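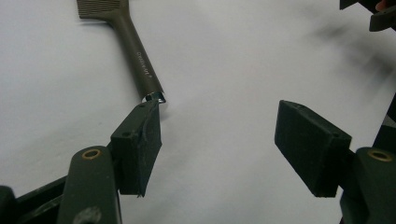 Quick one tonight, I'm shattered and there's washing to get in. But I said I'd write up the open day at Prernatholm before I forgot it all so. Notes off the back of a bus ticket, more or less.

Got there late. Wrong entrance, then the right entrance but the wrong stairs. The robotics people are on the upper floor now, they moved in August, and the signs still send you down to where they used to be. By the time I found the door the welcome talk was done and everyone had a coffee exept me.

Main room had three stands. Did the Clamell one first because it was nearest. Sorting arm, conveyor, little coloured cartons going round and round. Very smooth, very loud, behind a perspex screen. I watched it for a bit and then realised I was only waiting for it to drop one. It didn't. Took a leaflet. Lost the leaflet.

Then Nima, and that's where I stayed for most of the afternoon.

Nima is the project where they teach a robot by doing the job yourself, by hand, with the robot's fingers. You hold a gripper. Two chunky dark green fingers, a camera looking down at them, and you squeeze to close. Whatever you pick up, the camera gets it, and later on the recordings go into the training for the proper arm. That's how Edileuza Lacerda put it anyway, she was running the stand and must have said it 100 times by then, still sounded like she meant it.

The job for the day was brushes. Paintbrush on a white table top, pick it up, put it down where she tells you. Sounds like nothing. A child could do it, and one did, much better than me, right before my go.

What gets you is the angle. If the brush is lying square to the fingers you just close on it and up it comes. If it's on a slant you have to turn your whole wrist, then your elbow, and then you find you're stood like a heron. First try I came at the very end of the handle and nudged it along the table. Second try, same again, further. Edileuza said go for the middle, so I went for the middle, and got it, and was far too pleased with myself. Then put it down too fast and it rolled.

She said the fumbles are useful too as long as you recover from them, so they don't bin them all. Some do get binned. I didn't ask about mine.

I did ask why brushes. She said handles are awkward, round in one place and flat in another, and a thing that can cope with a brush has a decent chance with a spoon or a screwdriver. Next month it's cutlery.
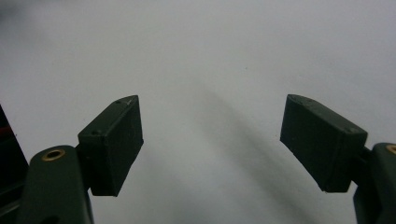

Also asked about the lighting, because there was a fair bit of shadow on the table and I kept leaning over and making more of it. Apparently that's fine. They want it. If every recording is lit like a dentist's the arm goes to pieces the minute someone draws a blind. So they let people lean, let them cast shadows, shift the lamp now and then. Hadn't thought of that at all.

You can do up to 18 goes in a session before they make you swap, for the sake of your hand. I managed nowhere near. It isn't heavy but you grip it harder than you need to, everyone does at first, and my thumb was aching on the bus home. Still is a bit, typing this.

Third stand was Jeon. Something with wheels for warehouses. There was a queue and I'd run out of afternoon so I can't tell you much, only that it beeped when it reversed and people kept jumping. If anyone reading got a proper look, stick it in the comments please, I'd like to know if it does stairs or ramps or niether.

Saw the real arm on the way out. Nima's, I mean, through the glass, parked. Same green fingers on the end of it. Odd feeling after an hour of being the arm myself, wanted to tell it to keep its elbow up.

Practical bits for those who asked last time:

Free, but you book. Lift works. Coffee gone by 3. Cloakroom is a rail in a corridor, don't leave anything good on it. Under twelves are allowed on the Nima stand with an adult, not on Clamell. The 2 bus stops right outside, whatever the website says about a ten minute walk.

They're doing another one in spring, date not up yet. I've put my name down. Want another crack at that brush.

Right, washing.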